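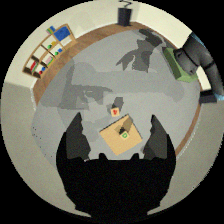
Every motorcycle entered for the Clordale Road Races must pass technical inspection before it is allowed onto the course. The notes on this page set out how to prepare the machine, its plates and its paperwork. Riders should begin with the plates, as the numbers and class letter are the first items an inspector reads. Class letters must stand upright: the green D on the small wooden block is tilted, and a letter fixed to a plate at that angle will be returned for correction. Class letters are applied to the lower right of each side plate. Race numbers go on the front plate and both side plates.

Before you travel

Clean the motorcycle thoroughly, including the underside of the engine and the inside of the belly pan. Inspectors may decline to examine a machine that is covered in oil or road dirt, and the rider will then go to the back of the line.

Drain the cooling system and refill it with plain water. Antifreeze is not permitted in any class.

Check the belly pan for cracks and test it for leaks by filling it with water on a level surface. Drain holes must be plugged for dry sessions. The plugs may be removed only after the Clerk of the Course has declared the session wet.

Fit safety wire to the following:

Engine oil drain plug
Oil filler cap
External oil filter (a hose clamp wired to a fixed point is acceptable)
Front and rear brake caliper bolts
Coolant drain plug

Wire should pull in the tightening direction. Twist it evenly, trim the end and fold it back on itself.

Controls and brakes

Handlebars must turn freely from lock to lock without trapping the rider's thumbs against the tank or fairing. The throttle must close by itself when released, in every steering position. Lever ends must be ball-shaped, and a brake lever guard is required in all classes.

Inspect the brake pads and replace any that are close to the wear limit. A set that would last another practice evening may not last a full race at Clordale, where the descent from Alutberg to Kornisia calls for heavy braking on every lap. Brake hoses should be free of chafing – look closely where they pass the lower fork clamp.

Documents to bring

Competition license
Signed entry confirmation
Technical card, completed in ink
Helmet, suit, gloves, boots and back protector

The technical card must show the frame number exactly as it is stamped. Riders entering two machines need a separate card for each.

At the inspection bay

Inspection takes place in the Stamatopoulos paddock and opens at 16 minutes past the hour, following the riders' briefing on 17th August. Machines are called in race number order, up to and including number 116. Push the motorcycle to the bay with the engine off. The rider or one named mechanic must stay with it throughout.

Please remove the seat and the upper fairing before your number is called. Inspectors do not carry out adjustments and cannot lend tools.

A machine that passes will receive a sticker on the frame, near the steering head. Do not move this sticker or cover it with tape. A machine that fails may be presented again once the fault has been corrected and noted on the card.

After a fall

Any motorcycle that has been dropped or crashed, at any speed, must be inspected again before it returns to the course – even when no damage can be seen. The helmet must be presented with it.

Questions about these requirements should be sent in writing to Danai Ververidis, Chief Technical Inspector, and should state the race number, class, and make of the machine.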